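Workshop notebook, finishing room
July 4, 2022

Subject: polishing out a lacquered top, second try.

The test panel from June is hard enough now. I pressed my thumbnail in a corner and it left no mark. In June I was impatient and started to rub after 17 days, and the lacquer shrank into the pores afterwards, so the gloss went dull in stripes. This time I waited 30 days and wrote the date on the back in pencil.

I leveled with fine paper and water with a drop of soap, always along the grain, then wiped and looked against the window. The low spots stay shiny and the leveled parts become gray. I stopped when only a few shiny points were left — better to leave them than to go through the color.

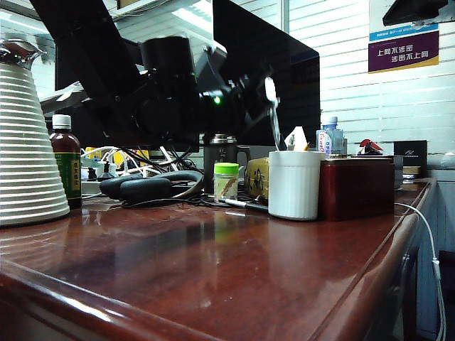 Vorden wrote in the margin that I should not trust the window, and that a lamp held low at the far end finds scratches which daylight hides. Vorden also asks if the soap can stay in the pores and make a white haze later. I do not know this. I will rinse two times and compare.

The compound from Pirgate is slower than the old one but it throws less dust. I used 4 small passes with the felt pad and let the panel cool between them. The old pad is finished, please do not use it for gloss work, it has grit inside.
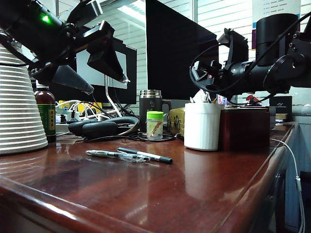

Edges are still my weak place. The lacquer pulls away from a sharp corner when it dries, so the film there is thin and the paper cuts through at once. A rounded front edge, like on the reddish-brown desk, is much more forgiving, and the shine can continue over it without a line. For the next panel I will round the edge before the stain, and put one extra coat only there. I will do the edges by hand, with the pad folded, and never with the machine.

Stain: batch 363 is a little more red than the batch before. Hong says to mix both cans before we begin a large piece. I agree, but first I want to see them side by side under lacquer.

Faint scratches are to be expected on a gloss top, and they show most near a reflection. I would not sand again for these, only polish.

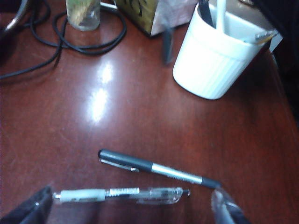 To do next

Cut two new panels and round the front edges.
Order felt pads from Drirnenow.
Test the rinse, one half with soap and one half without.
Look again at the June panel with the low lamp.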